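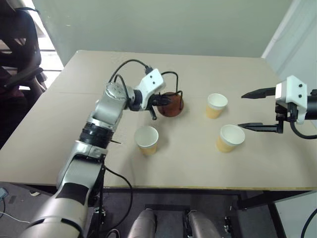
Ticket 873: dishwasher in the Limcombe hall kitchen stops mid-cycle
Opened by: Berwyn Ellis
Status: Closed

Hi all, starting a ticket so I stop texting people bits of this at night. The Duveck under-bench dishwasher has started quitting partway through a wash. It fills, sloshes for a few minutes, beeps twice, then sits there with the drain light blinking and a puddle in the bottom. Turning it off at the wall and back on gets it going again, but it quits at the same spot next time.

What I've tried so far: cleaned the filter (gross, sorry to whoever put rice through it), ran it empty, ran it on the short program. Same beeps every time.

Update, Berwyn, 4:15 pm
Pulled the machine out from under the bench. Much heavier than it looks! The drain hose was squashed flat against the back wall where somebody had shoved the machine in too far, so I got all excited and thought I'd cracked it. Straightened the hose, pushed everything back gently, ran a load of mugs. It got further than before and then did the two beeps again. Bugger.

Reply, Baltasar Jara
Which program were you on for the mugs? And does the water go down if you hit cancel, or does it just hum? If it hums, my money's on something stuck in the pump. Ours at home did the same and it was an olive pit. Also check the hose goes up in a loop under the bench before it comes down to the sink waste. If it's lying on the floor the sink water can run back in.

Reply, Berwyn
Normal program, 63 minutes on the display. Cancel makes it hum and nothing moves. The loop was missing as well, the old cable tie has snapped and the hose was just lying on the tiles. I've tied it back up near the top of the cupboard (used two ties this time).

Will have a go at the pump tomorrow morning. Need to borrow a Torx driver, mine has walked.

Update, Berwyn, 9:40 am
Right, pump is out. For anyone who has to do this after me:

Power off at the wall and tap off first. Bail out the water with a cup and finish with a sponge. Lift out the filter and the mesh plate. The little cover over the pump is held by one screw on the right, and then it slides towards you. It feels like it's going to snap but it's fine, just keep the pressure even.

And in there, wrapped around the impeller, was the paper label off a jar plus a sliver of glass. Use gloves! I got the glass out with pliers. The impeller turns freely now, with that slightly notchy feel Baltasar says is normal for the magnet.

Put it all back, ran the normal program start to finish, no beeps, and the bottom is clear.

Reply, Baltasar
Beauty. I'd rung Gralteo for a price in the meantime and they want $165 for a new pump, fitting extra, so hang on to the old one. Can you run it a couple more times before we close this?

Update, Berwyn
Three more loads through, all good. I've stuck a note on the door asking people to peel labels off jars before they go in. There's still a faint smell from the filter area, so I'll put a cup of vinegar through it at the weekend and open a new ticket if that doesn't shift it. Torx driver is back in the Olivares toolbox, second tray.

Closing.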